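How to label shelves and bins in a small store room

Updated 9th October

A store room with 2,000 or more small parts in it needs labels that can be read from the aisle and changed without scraping. The method below is the one we use at Orkwood. It takes an afternoon for a room with 14 bays.

You will need

Card labels, clear label holders, a black marker, a damp cloth, a tape measure and a printed stock list.

1. Number the bays first

Start at the door and work clockwise. Give each bay a number and each shelf a letter, with A at the bottom. Letters that start at the bottom stay right when you add a shelf on top.

2. Clean the edges

Wipe the front edge of every shelf and let it dry. Old glue comes off with warm soapy water if you leave the cloth on it for a few minutes.

3. Fix the holders

Set each holder at the left end of its space. Press along the full length, not only the middle. On rough edges use the screw-on kind - the sticky ones drop off by May.

4. Write the labels

Put the location on the top line and the part name underneath. Part 817 on bay 6, shelf C, reads "6C" and then "817 hinge, left". Use capitals for the location only. Keep the supplier's name off the label, as it will change before the part does. We went from Tonico to Uludix for fixings and had to redo a whole bay.

5. Colour

One colour for each kind of stock is enough. We keep yellow for parts in daily use.

Yellow in use: 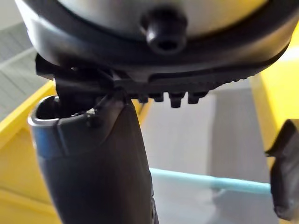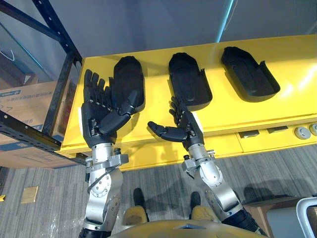
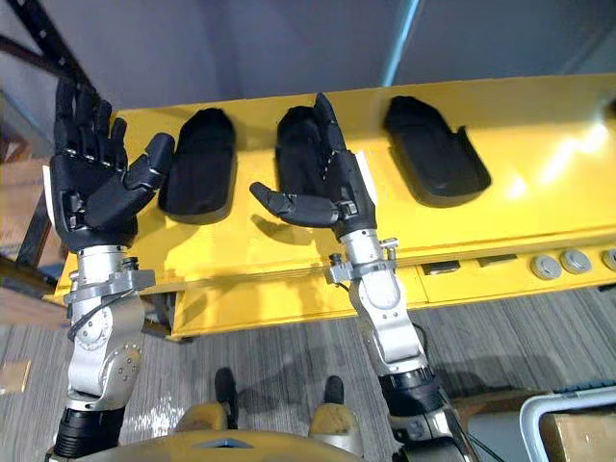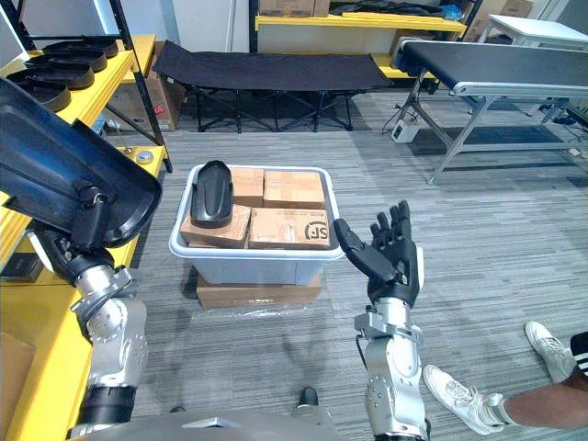 6. Update the list

Walk the room with the stock list and write the new location beside each line. Do the tall bays first while you have the steps out. Type up the changes the same day and date the sheet.

If a part has two homes, list both, with the main one first. Keep a few blank labels in a tin by the door.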